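Skokard Support Portal
Ticket: Wash-up cell stops on cloth items, operator left waiting
Site: Drultport Boarding Kennels, Vavness, wash-up room
Equipment: Sperling cell, single arm, wrist camera, bench mount beside sink
Opened by: Colette Bouvier
Assigned to: Zlatko Dimitrov
Priority: Normal
Status: Resolved, change request open

Colette Bouvier, 8:40 am
The cell sorts returned toys at the wash-up bench. Rope goes one way, hard items another, cloth goes in the laundry tub. Since the software update in February it stops on cloth. The arm goes down, waits, then shows "Item not classified, assist required". Staff have to come back from the runs to press Continue. 38 stops on the early shift. Before the update we had 2 on a bad day.
Restarting the cell does not fix it. Lens has been wiped.

Zlatko Dimitrov, 9:15 am
Thanks. Please confirm:
Software version on the About page.
Whether the stop happens before or after the gripper closes.
Whether it happens with all cloth, or certain colours or fabrics.
Whether anything else on the bench has changed, including lighting and trays.

Viola D'Amico (Drultport, early shift), 10:05 am
Answering for Colette. Version page says 5.7. It stops before the gripper closes. The thin blue cloth mostly goes through. The green one stops it every time. Nothing has moved on the bench that I know of. Wrist view when it has come in close on the green one:
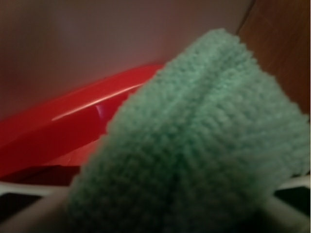

Wrist camera, close approach. Green cloth in front, red plastic behind it at left.

Viola D'Amico, 10:12 am
Also, the assist message only comes up on the bench screen. The beeper used to go off in the corridor as well. It no longer does, so the arm can sit for a quarter of an hour before anyone looks in.

Zlatko Dimitrov, 11:30 am
Two separate faults.
Fault 1, classification. The looped surface is very near the lens and slightly out of focus. The updated classifier takes a second look at close range before it allows a grip. The old one decided from the bench camera alone. At close range the cloth fills most of the view and the confidence score falls under the threshold. The cell then asks for help, as configured.
Fault 2, notification. The update reset the alert routing to "local display only". To restore it: Settings, Alerts, Remote outputs, tick Corridor, Save. A restart is not needed.
Please do Fault 2 now. For Fault 1, I need a run with mixed items in the tray so I can compare scores. Leave the tray where it normally sits.

Viola D'Amico, 1:20 pm
Corridor alert is back. Tested with the assist button, heard it from the far run.
Mixed run done with two ropes and the toy carrot in the red tray, cloth at the back. Log uploaded from the cell.
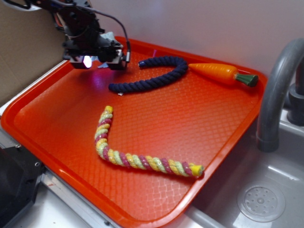 Ropes scored fine both times, the multicoloured one higher than the navy. Carrot was fine. The cloth dropped out at the second look again. I also tried moving the green cloth to the middle of the tray and got the same message.

Zlatko Dimitrov, 2:45 pm
Log received. Results match Fault 1. Rope and hard items pass at the first look and skip the second. Cloth always goes to the second.
Workaround, can be applied by site:
1. Put the cell in Hold.
2. Open Item classes, Cloth.
3. Change Second look distance from Close to Standard.
4. Leave the confidence threshold as it is. Do not lower it.
5. Save, release Hold, run seven cloth items and note any stops.
Lowering the threshold would clear the stops, but the cell would also start guessing on damaged rope. Frayed items are meant to go to a person.

Viola D'Amico, 3:35 pm
Applied. Seven items run, no stops. Green cloth went through twice in that lot.

Colette Bouvier, 3:50 pm
Good. One more matter before this is closed. When the cell went in, the wash-up position was taken off the early roster and Viola's hours moved to the runs. The roster assumes the arm needs a person at the start and the end only. For the past fortnight she has been doing both jobs. I would like the stop counts by hour so I can show that to Doina, who does the rosters.

Zlatko Dimitrov, 4:10 pm
Reports, Assist events, Group by hour, Export. The file includes waiting time per stop. Waiting time is the arm's idle time. It does not include walking time for staff, so add that separately.

Doina Shehu (Drultport, rostering), 4:40 pm
Export received from Colette. I have put 2 hours of wash-up back on the early shift until the permanent fix is in and we have a clean month. Viola to record manual assists on the sheet by the door as well as in the cell, please. Frayed rope checks stay with whoever is on wash-up. That was never written down, and it will be now.

Mirsad Hodžić (Skokard, product), 5:05 pm
Change request raised from this ticket:
a) Updates must keep existing alert routing.
b) Default second look distance for cloth to be Standard.
c) Release notes to list any change that can raise the number of assists, in wording meant for shift staff.
Item a) is scheduled for the next patch. b) and c) are under review.

Zlatko Dimitrov, 5:10 pm
Status set to Resolved. Workaround stays in place until the patch is installed. After installing, check Settings, Alerts, Remote outputs again before the first early shift.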